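### 3.2. Material de medida y disposición inicial

Los utensilios de medida se seleccionaron entre los artículos de menaje de uso corriente, con el criterio de que las piezas de un mismo juego compartieran geometría y difirieran en capacidad. Se emplearon dos juegos de vasos medidores de plástico, ambos del catálogo de Lavex, encajables y con mango. El inventario previo de Shehata y Koutsoukos, elaborado en viviendas de Skirkcombe, recoge 533 utensilios de cocina; de él se tomó la clasificación por forma de apilado (anidado, superpuesto o suelto).

En el apilado anidado, cada cuenco queda alojado en el inmediatamente mayor y los mangos pueden coincidir o divergir en orientación. La divergencia de los mangos no modifica el orden de la pila, pero sí la superficie que esta ocupa sobre la mesa. Por este motivo se registraron por separado el orden de las piezas y el ángulo de los mangos, siguiendo la notación de El Khatib y Villanueva. Una pila se consideró completa cuando ningún vaso del juego permanecía fuera de ella.

Las disposiciones se efectuaron sobre un tablero despejado de otros utensilios de cocina, y el total supera las 300. La Figura 4 corresponde a una disposición incompleta: el vaso azul se encuentra separado de la pila, coronada por el vaso verde lima.
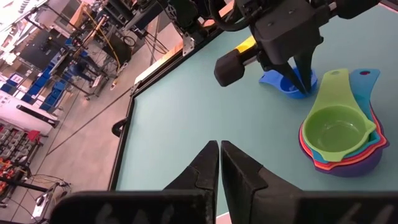 **Figura 4.** Vaso medidor azul separado de la pila anidada de cinco vasos, sobre tablero verde azulado claro.

Las disposiciones incompletas se codificaron según el número de piezas separadas, con independencia de la distancia a la pila. La inclinación del cuenco se anotó como variable secundaria y no interviene en el análisis de la sección 4.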